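Notebook - partition noise, Ludbridge office, May

14:10. Continued on the rattle reported near the print room. L. Tsolakis had already ruled out the air handler (off for an hour, rattle still there whenever the street door closed).

Checked the Eskildsen ceiling grid first. Two hanger wires slack above the print room. Tightened both and repeated the door test from the corridor. Buzz down, lower knock unchanged.

Sound meter (Amcombe) on the tripod, 60 second runs, slow weighting. Peak on each door close, then a short tail. File 1665 is the cleanest run, use that one for the report. The earlier files have talking in them.

Next suspect is any junction where a soft-faced surface sits close to a rigid upright. Contact there can come and go with small pressure changes and would fit the knock better than the grid does.

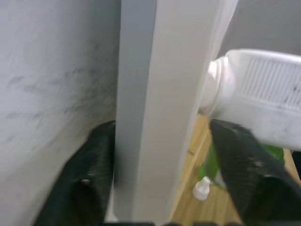 To do

Felt strip, 2 mm, at the panel junctions on the corridor side. Harkus has it in rolls - order one, not the precut pads.

Repeat the door test with the strip in, same tripod position, same meter settings.

Ask Loukia for the door closer settings. If the closing speed was changed over the winter, the baseline is no good and has to be run again.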